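Let Them Pick Up Something Ordinary

I have been helping out with the robotics club at Dillano for long enough that the older members now explain things to me, and I have come around to an opinion that some of my fellow mentors find a little irritating. I think we spend too much of the year on competitions, and too little on the kinds of things people leave lying on a counter.

Now, I love a competition. I cried in the bleachers at the Hatari meet, and I would do it again! But the game pieces at these events are made to be grabbed. They are light, they are chunky, and all 100 of them are the same. A student can spend a whole season getting very good at one foam block and come away believing that picking things up is a solved problem.

Then Tyyne Kemppainen, one of our juniors, asked if the arm could pick up a phone, and a month of plans went out the window. A phone is flat. It lies close to the surface, so there is hardly anything for a finger to get under, and a dark screen throws the ceiling lights right back at the camera. Her group kept a log that reached 1,761 tries by the end of March, and I don't believe I have ever seen teenagers argue so happily over the angle of a wrist.

Adwoa Essien, who mentors alongside me and is usually right, worries that this sort of work has no finish line and no trophy, and that shy kids need a trophy now and then. I take the point. I would only say that the shy kids were the ones who stayed latest — and one of them has since rewritten our whole grasping routine, with comments I can understand.

So give them the season, by all means, but give them a few weeks with a counter too, and whatever is in their pockets.
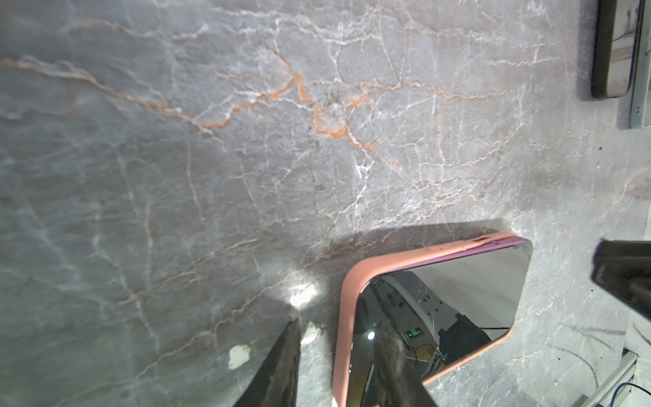

What I Would Ask of Other Clubs

Keep the log, even when it is embarrassing. Ours is messy and full of spelling mistakes, and new members read it before they read anything else.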